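Workshop notebook — pricing and volume, retail panel work
August, Friday

Got the Bansal data open at last and it is lovely stuff. Store-level, weekly, all 131 items, with the promo flag filled in properly for once! Last time we had monthly figures rolled up to the whole chain and every price cut was smeared out until you couldn't see it.

First go: plain log volume on log shelf price, one item at a time. Signs are right nearly everywhere. The 14 that came out positive are almost all multipacks, and I think the pack size changed partway through while the item code stayed the same. Price per pack goes up, price per 100 g goes down, and the model thinks shoppers love paying more. Need to redo those on unit price before anyone sees them.
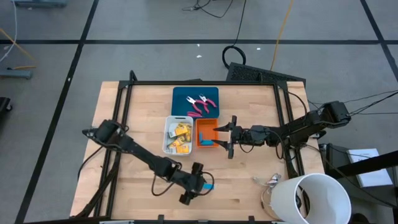
Second go: split base price from promo price. Big difference. Grundwood biscuits look very price sensitive if you lump everything together, but take the promo weeks out and the base line hardly moves. So most of what we were calling elasticity was people stocking up on deal. I had a hunch about this back when we did the Honton report and it's great to see it so clearly in the weekly numbers.

Check the dip in the weeks after each deal. If it's as deep as it looks on the chart, the net gain from the deal is much smaller than the one in the sales deck.

Price gaps next. Plodska own label sits under Grundwood in every region, and the gap seems to matter more than either price alone. Put the gap in as its own term and the fit got better straight away — I ran it again to be sure. There may be a threshold in there too, where Grundwood starts losing volume quickly once the gap gets past a certain point. Don't trust it yet, there are only 5 stores with a gap that wide and 2 of them had a refit.
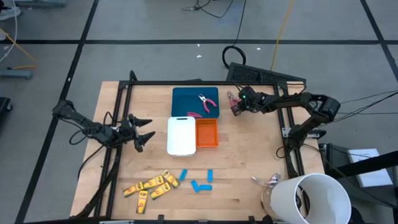 To do:
unit price for the multipacks
drop the refit stores and rerun the gap model
lag terms for the post-deal dip, try four weeks
ask Bansal if "average price" is before or after loyalty discount (this could shift everything)
distribution weighting, still using the old file

Charts saved in the shared folder under gap_v2. The north region one is worth a look, colours are awful but the kink is really there.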